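The Bed as a Sorting Table
Household: Clothing and Storage
22 July 2024

The bedroom has always been asked to do more than its name suggests. It is a dressing room, a reading room and, in most homes, the place where clean laundry waits to be put away. The last of these duties receives little attention in books on household management, which tend to pass directly from the clothesline to the closet. Between the two lies the work of sorting, and for most families that work is done on the bed.

The practice has much to recommend it. A bed is the largest clear surface in the majority of homes. It stands close to the drawers and cabinets in which clothing is kept, and it is soft enough that nothing set down on it will be scratched or broken. When made up with a fitted sheet or a flat quilt, it also gives a person room to see everything at once. In the Panside apartments, where bedrooms are modest and built-in storage takes up much of the wall, residents have little choice in the matter. The Panside housing office includes a page on clothing care in the handbook it gives to new households, and the page assumes a bed from its first line.

The difficulty is that clothing seldom arrives alone. Shopping bags, toys and small articles from other rooms collect on the same surface, and the person who sits down to fold shirts soon finds that several kinds of work have been mixed together.
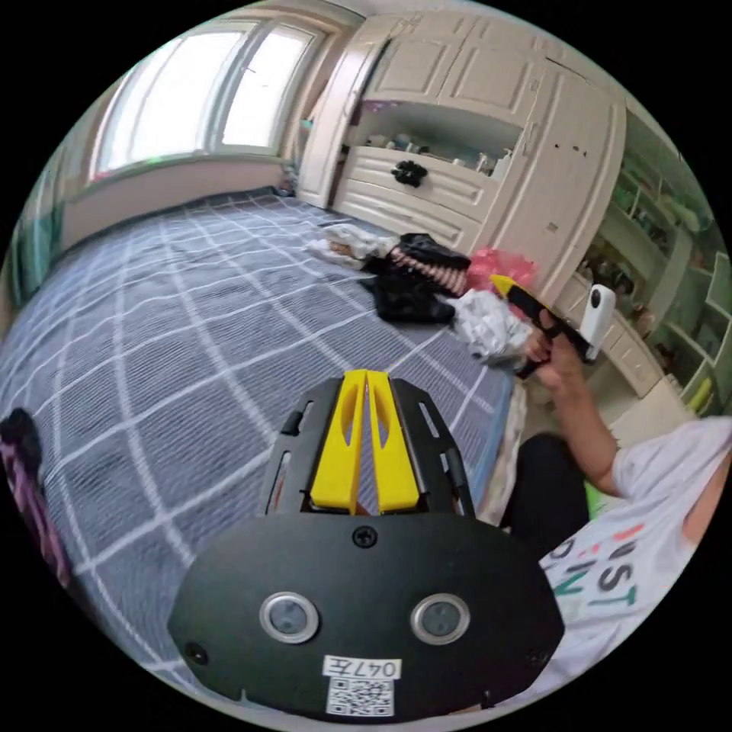
Clearing Before Folding

The method taught in the Pominine home course, which has been offered each October since 2000, begins with everything that is not clothing. Toys go to the end of the bed nearest the door. Plastic bags are opened, checked and flattened. A bag that still holds something is emptied before any garment is touched, as socks and other small pieces are easily lost inside it.

Only then are the garments separated. The course recommends grouping by color at this stage and by owner afterward. The order surprises many who attend, particularly parents of several children, who are accustomed to making one pile for each member of the family. The instructors hold to it for a practical reason. Black garments laid together on a pale cover are hard to tell apart until they are opened out, and it is quicker to open them all in one sitting, under good light, than to come upon them one at a time.

Light deserves more thought than it is usually given. A bed beside a window is well suited to sorting in the morning, when stains, loose threads and missing buttons can be noticed before the garment goes back into use. Articles in need of repair should be set apart at once. Once folded, they are likely to be forgotten until the next time they are wanted.

The Matter of the Cover

Patterned bedding has a modest advantage that plain bedding does not. A printed grid, such as the white lines on gray seen in these photographs, offers a ready guide for the hand. The hem of a shirt can be laid along one line and the sleeves brought in to meet another, so that the finished pieces come out close to the same width. Longo, a small bedding workshop that supplies several of the Panside buildings, keeps a grid among its regular patterns and reports steady demand for it.

Texture matters as well. A smooth sheet lets fabric slide, and a knitted piece will stretch if it is pulled across the surface. A lightly textured quilt holds the garment still while it is being folded. Those who sort on a smooth sheet may find it useful to spread a cotton blanket on the working half of the bed.

Dark Garments and Knits

Black clothing calls for patience. It shows lint, it hides its own seams, and when bunched it gives no sign of where the collar or waistband may be. The recommended practice is to find one seam by touch, lift the garment by it, and let the rest fall open before laying it flat. Knitted articles should be left until the woven ones are finished. They need not be folded tightly, and stripes can be used to check that the two halves are even.

White clothing may be gathered in one place and left to the end, with light gray kept separate from it. The two are often washed together without harm, but they are easier to put away when they have not been stacked together.
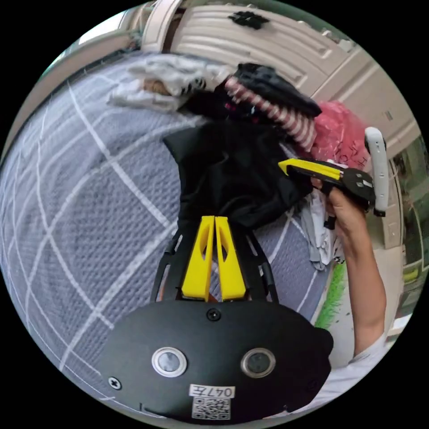
Wolletti, writing to this magazine after our last feature on closets, questioned whether the bed should be used at all. The letter argued that a folding table costs 40 dollars, stores behind a door and spares the back, and that anyone who sits on the edge of a mattress to sort a week of clothing will regret it by evening. It added that a pile left on a table may stay there overnight, while a pile left on a bed must be moved before anyone can sleep.

The point about the back is well taken. The home course now advises standing where the height of the bed allows it, and taking a short rest after each group of garments. On the question of the overnight pile, its instructors regard the same fact as an argument in favor of the bed.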